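About Clerkedora

Clerkedora makes countertops for people who cook on them, spill on them and, in one case we still talk about, parked a motorcycle engine on them over a long winter.

We started in a rented unit behind a tire shop with one saw, a van that only turned left with confidence, and a slab of green marble that had been ordered by mistake. The marble took three years to sell. The van went sooner. We have since moved to a proper shop on the edge of Cillunness, with a loading door wide enough for the trucks and a front office that is warm for part of the year.

What we do

We measure, cut, polish and fit stone counters for kitchens, laundry rooms and the occasional very ambitious shed. Last year we fitted 243 kitchens. Most were granite. A few were quartz, and one was soapstone, for a customer who had read a great deal about soapstone and wanted us to have read it too.

Our yard holds 400 slabs on a good day. You are welcome to walk around it. Please wear real shoes. Bring a cabinet door if you can carry one, and a drawer front if you can't, and look at the stone outside before you look at it under our office lights, which flatter nothing.

How we work

A visit to measure takes a morning. We will ask where the sink goes, and we will ask again, in writing. Cutting usually starts once you have signed the drawing. A large slab can weigh 700 pounds, so on fitting day we need a clear path from the driveway to the kitchen, and we need the dog to be somewhere else. The dog always disagrees.

We don't sell cabinets. We don't do plumbing, although we have opinions about yours and will share them if asked twice.

Our ranges

Bite is our everyday granite line: speckled, mostly gray, good at hiding crumbs. It outsells everything else we carry, which is a little hard on the people here who chose the dramatic ones.

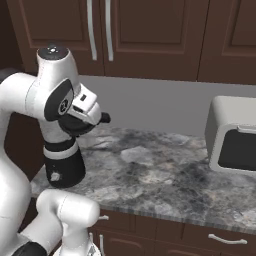
Speckled gray granite, computer rendering.

Grornine is the other line, with heavy veins and big movement. It looks wonderful in a large kitchen and somewhat alarming in a small one. We will tell you which kind of kitchen you have.

Visiting

The shop opens at 8 a.m. and the saws stop at 4 p.m., so come after four if you'd like a conversation at normal volume. The office stays open until 6 p.m. We close for the first half of June, when the machines get serviced and the rest of us go somewhere without dust.

Parking is beside the loading door. Not in front of it. There is a sign, and then a larger sign.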